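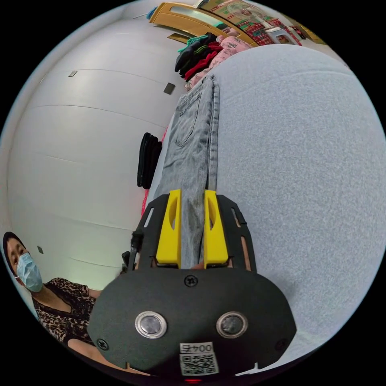 Folding practice with a hand-held gripper: light blue jeans, with more clothes waiting behind them.

Visit report: Fleltis garment care, Gorkside
15 June 2026

Fleltis opened its Gorkside site to visitors for one afternoon, and I went along with a group from the regional laundry trade. The company washes, dries, folds and packs household clothing for subscribers. It has run a plain washing and drying operation for years. The part we had come to see was newer: the firm is getting ready to hand some of the folding over to robot arms, and the people who fold now are the ones teaching them.

We started at intake. Bags come in through a side door, get a tag, and go onto a belt. Sorting is still done by hand. The belt scanner reads the tag and sends the bag to one of 3 lanes, which used to be done by someone calling out numbers. The staff I spoke to liked that change. The noise is lower and fewer bags go to the wrong place.

Washing and drying took up little of the tour. The machines load themselves from overhead slings, and two people watch the whole row. Before the slings, the same row needed a person at every machine and a lot of lifting. Those jobs were not refilled when people left or moved to other sections. Our guide said so without being asked.

Folding is where most of the labor goes. On a normal day the site folds 1,000 garments by hand, and jeans, fitted sheets and children's clothes take the most time. Fleltis tried a fixed folding machine first. It was good with flat towels and shirts of one size and poor with nearly everything else. It now does towels only.

The current project uses a tool called the Skiltaro, a gripper with two fingers that a worker holds and uses in place of her own fingertips. She picks up a garment, straightens it, folds it and sets it down, and the tool records what it did. A software firm, Krishnan, turns the recordings into training for the robot arms. Part of this work is done in ordinary rooms among ordinary furniture. The company wants clothes handled on the kinds of surfaces people have at home, and it hopes to sell a home service later on.

I had expected the tool to be clumsy, and it is, at first. We were each given a go with a T-shirt. My first fold came out as a lump. The trick, I was told, is to take hold close to the edge and let the cloth hang before you move it. Denim is easier than it looks. It keeps its shape once it is laid lengthwise, and the fingers get a firm hold on a hem or a waistband. Thin knits slide out or bunch up.

Workers on the project do 30 minutes with the gripper, then a break or a spell of other work. The time limit came from the staff. Early on the sessions were longer and people complained of sore wrists and forearms. The target is 800 folds a week for the whole team, and a fold that goes wrong still counts, provided it is marked as such. Several people said this was the biggest adjustment. After years of being timed on speed, they are now asked to work slowly and to leave their mistakes in.

Pay was the question most of our group wanted answered. Recording shifts are paid at the folding rate plus a small supplement. There is no bonus for volume. One woman told me she had asked for the supplement to continue after the arms arrive, and had not yet had a reply.

We saw the first arm in a corner of the packing hall. It folded a towel correctly and then a pair of trousers with one leg sticking out. An operator stopped it, pulled the leg straight and started it again. It was far slower than the person at the next table. Fleltis expects to put arms on the evening shift in September, with one operator looking after several of them. The evening shift is the hardest to staff, and managers said no day jobs would be cut this year. They made no promise about next year.

Training for the operator posts is open to anyone on the folding floor. It covers clearing jams, restarting the arm and checking its output. More people have applied than there are places. Some of the longest-serving folders have not applied and told me they would sooner stay at the tables.

The tour ended in the canteen with coffee and a question session that ran over. The site plans another open afternoon once the evening shift is running, and sign-up will be at the front desk as before. Visitors should wear flat shoes; the floor near the dryers is uneven and there is a fair amount of walking.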